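Search this site
Search
Posted in February by the Bakalis bench group

Comparing two parallel grippers on one arm – speaker notes

Slide 1. Title. Give the arm, the controller and the two grippers: Plinari and Clorkus. Same wrist camera for both.

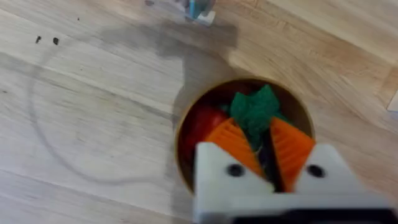 Slide 2. Scope. Pick from a bowl, place on the table, return to home. We changed the gripper and the finger offset in the controller, and left the rest alone. Each gripper got 200 picks, split evenly over the object set.

We use cookies to remember your settings. Accept / Manage

Slide 3. Stroke and force. Plinari closes faster but overshoots at low force settings. Clorkus holds its setpoint – slower, easier to tune. Both ran at 40 percent of rated force. Do not read the table aloud.

Slide 4. Camera. Exposure was fixed at 20 ms for the first batch. Expect a question on motion blur. Answer: detection runs on the approach pose, with the arm stopped for 3 frames. Frames taken during travel are logged and not used.

Slide 5. Failures. Most misses were at the bowl wall, where a fingertip touched the rim before the object. Second group: two items lifted together. Show the Clorkus clip first, then Plinari at the same playback speed.

Slide 6. Controller. Iria drops the force reading if the gripper is swapped without a restart. Workaround is in the handout. Skip if time is short.

Slide 7. Next. Softer pads, a shallower bowl, repeat at lower force. Bench is booked for Saturday. Take questions.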